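Arrumar a mesa antes do jantar

Tempo de leitura: 2 min

Em maio decidi que a mesa tinha de ficar livre todas as noites. Durante meses foi o sítio onde se pousa tudo – o correio, as caixas dos medicamentos, os lenços, os folhetos que alguém mete na caixa – e depois jantávamos com o prato num canto.

Comecei pela toalha. A antiga era branca e mostrava cada mancha de café. Comprei a dos pinguins por 11 euros na Zeman, numa terça-feira em que só lá tinha ido buscar pilhas. É cor-de-rosa e não combina com nada cá em casa. O Kornél disse que parecia uma toalha de festa de anos e perguntou onde estava o bolo. Já passou e ninguém lhe liga.

A segunda mudança foi o cesto do lixo. Tinha-o na cozinha, ao lado do frigorífico, e o papel ia ficando na mesa até haver paciência para a viagem. Agora está no chão, mesmo ao lado da mesa. O que não presta vai logo lá para dentro, o resto vai para a gaveta ou para o quarto.

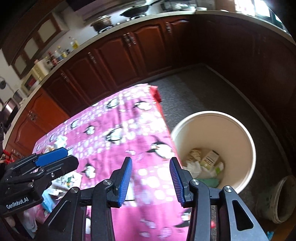
A toalha dos pinguins, com o cesto ao lado e ainda um lenço e um folheto por arrumar.

Os folhetos são o mais difícil. Guardo-os porque têm descontos e depois nunca os uso. Encontrei um da Pudard que dava 89 cêntimos de desconto num detergente que nem compro. A regra passou a ser esta: se não vou à loja nessa semana, lixo. Com as caixas pequenas faço o mesmo, mas abro-as sempre antes. Em março deitei fora uma que ainda tinha a garantia do aspirador dentro e andei de luvas a revolver um saco de 50 litros.

Falta tratar do chão. Já tinha visto umas caixas baixas da Tudon, com tampa, que serviam para o que anda por ali, mas quero medir o espaço primeiro. O chão escuro disfarça o pó e por isso vou adiando a esfregona mais do que devia.

Quanto à toalha, lavo-a à mão com água morna e um pouco de sabão, e seca numa tarde se houver vento. Não a ponho na máquina por causa do estampado. Quando está posta, sacudo as migalhas à janela depois do jantar e volto a estendê-la.

Para a semana escrevo sobre a gaveta dos cabos.

Comentários (3)

Ákos Veres
Também pus um cesto ao pé da mesa e resultou, mas o meu é pequeno e enche em dois dias. De que tamanho é o teu?

Kornél Lakatos
Continuo à espera do bolo.

Marta
Eu lavo as minhas na máquina a frio, do avesso, e o estampado aguenta bem – experimenta com uma velha primeiro.

Artigos recentes
O estendal novo da Drillel, um mês depois
Sopa de feijão para congelar
Onde guardar os sacos de plástico
Pintar uma porta sem a tirar do sítio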